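Search
Search manuals, parts and plans
Go

We use cookies to remember your region and home model. Accept / Settings

Section 4: Placing the modules on the footings

Applies to the Flancombe two-module home and the Flancombe with Trallero porch kit. Single-module owners should go to Section 5.

Before delivery

1. Check that all footings have been inspected and signed off. The crane crew will not lift over footings that have no sign-off sheet on site.

2. Measure the pad diagonally, corner to corner, both ways. The 2 measurements must match to within 1/4 inch. If they don't, call Skullard before the truck leaves the yard.

3. Clear a strip 200 inches wide along the side where the crane will stand. Move vehicles, soil piles and lumber out of it. Overhead lines must be marked by the utility company.

4. Lay the sill gasket on every beam, foam side down. Lap the joints 4 inches and staple them.

Note: In January and other cold months, keep the gasket rolls indoors until the morning of the set. Cold gasket cracks at the folds.

Setting the modules

5. Module A (the kitchen side) is always set first. The letter is stenciled on the end wall under the wrap.

6. Keep everyone out from under the load. Guide the module with the 2 tag lines only.

CAUTION: Do not push a hanging module by hand, even to correct a small swing. Lower it, let it settle, and lift again.

7. Bring Module A down onto the locating pins and check it for level at each corner. Shim with the steel plates in the Varela hardware box. Wood shims are not allowed at this stage.

8. Cut the wrap off the marriage wall of both modules before you lift Module B. Leave the roof wrap in place.
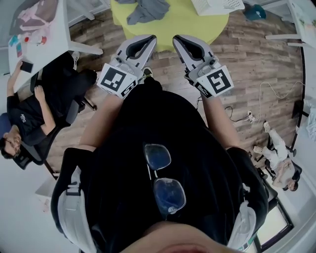 9. Lower Module B about 6 inches away from Module A, then draw it in with the come-alongs, working the floor line first and the ridge second. Stop when the gasket is evenly squeezed along the whole length.

10. Fit the floor bolts finger tight, then the ridge bolts. Tighten from the center out. Torque values are on the card inside the electrical panel door.

CAUTION: Do not remove the temporary braces in the door openings until every bolt has been tightened.

Spare bolts are order code 684. Porch kit brackets go on after the siding is closed up (Section 7).

Section revised 25/12/2022

Comments (3)

gravelroad: Step 8 should be printed in red. We left the wrap on and had to pull B back out.

tworivers_build: Is the 1/4 inch the same for the porch footings? I can't find it in Section 7.

hk_owner: Our torque card was missing. Skullard emailed a copy the same afternoon.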